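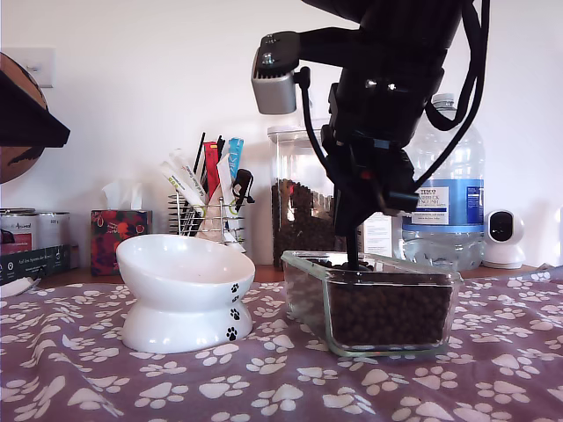

Feeding Rounds at a Boarding Cattery Go to the Arm

Reading time: 4 min

Akmont boards up to 80 cats and serves 580 measured meals a week. Until April, attendants scooped every one by hand. Dry portions are now being moved in stages to a two-arm station supplied by Mavov.
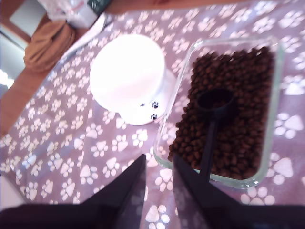
The task is short. Kibble is held in an open glass container, and a plastic scoop with a long straight handle rests on top of it. An arm has to grip the handle, fill the cup, and empty it into a raised bowl. Pellets shift under the scoop, so the same motion does not pick up the same weight twice.

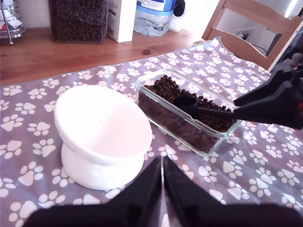
Mavov kept the existing scoop and bowls. Attendants can take over a round at any point without changing tools, a condition the staff set before installation. Grip position matters most. A handle held too near its end lets the cup tip under load, and the portion falls short.

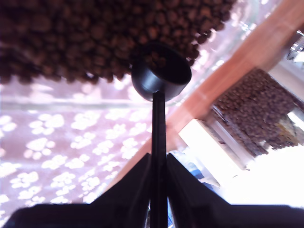
Attendants still weigh one bowl in 9 and log the result. They also handle all wet food, medication, and any cat on a restricted diet. Rosters have changed more than headcount: the early shift starts later, and the hours released have gone to grooming and health checks. Two attendants trained to reset the station and now receive a higher pay grade. Others say they miss seeing at the scoop which cats are off their food, so leftovers are recorded at pickup.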